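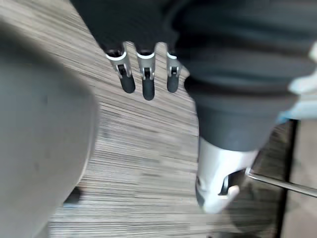
Vidbridge, abonnement rédaction

Vidbridge surveille les émissions politiques de la télévision et de la radio et en fournit la transcription. Chaque prise de parole est attribuée à son auteur, horodatée et reliée à l'extrait. Le service est édité par Domonach et s'adresse aux rédactions, aux attachés de presse et aux équipes de campagne.

129 chaînes et stations sont suivies. Les débats du soir sont disponibles le lendemain à 7 h.

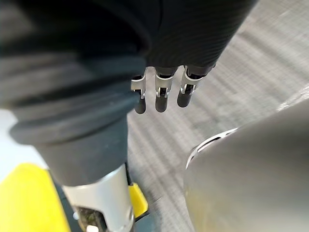 Veille et archives

La recherche se fait par nom, par parti, par émission ou par expression exacte. Une alerte part par courriel dès qu'un nom suivi est cité à l'antenne. Les archives remontent à 56 mois. Les entretiens en langue étrangère sont livrés avec l'original et une traduction relue par l'équipe de Maite Toledo.

Export : texte, tableur, sous-titres
Comptes inclus : 2
Compte supplémentaire : sur devis
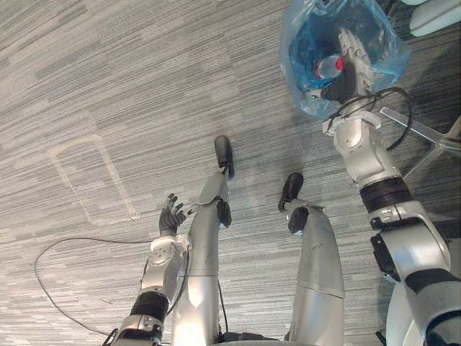
Commande et assistance

L'abonnement est mensuel, avec un préavis de deux mois. La facture est émise par Domonach. Pour une démonstration, s'adresser à Nerea Villanueva, service commercial. Assistance par téléphone du lundi au vendredi, de 8 h à 19 h.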